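Progress report: Plaltine Teacher Training Grant, second reporting period
Prepared by Renata Salinas for Sofia Psarras, program officer

Activities. The map skills unit for grades 6 through 8 was revised after the October workshop. Two lessons on watersheds were merged, and the scale exercise now uses county maps in place of state maps. Of the 40 teachers enrolled, 34 completed both online modules. The other six have until the end of the next period.

Materials. The Danzer office printed 900 student map sheets. Delivery to the Torkon district was held up by a change in its receiving address. The sheets are now at the district warehouse and will go out with the regular school mail.

Assessment. Pre-tests were collected from all participating classrooms. Scoring is complete for grades 6 and 7. Item 2, on reading contour lines, had a high rate of blank answers and will be reworded before the post-test.

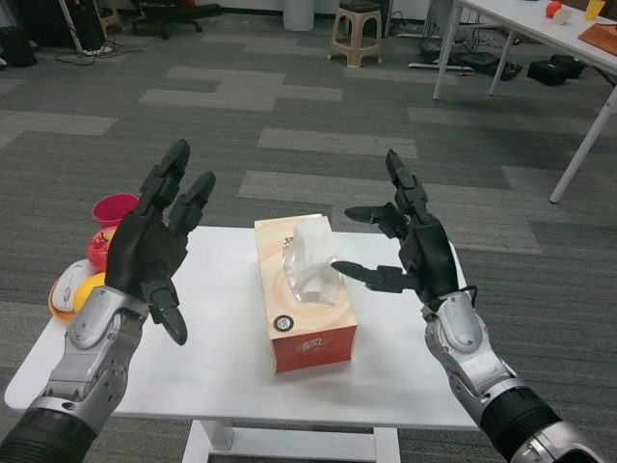 Robotic hands over a small white table.

Budget. Spending is within the approved amounts. Printing came in under its line, and we request permission to move the balance to substitute teacher pay.

Next period. Post-tests, a second workshop on population maps, and site visits to the Watlow schools. The visit schedule will be sent separately.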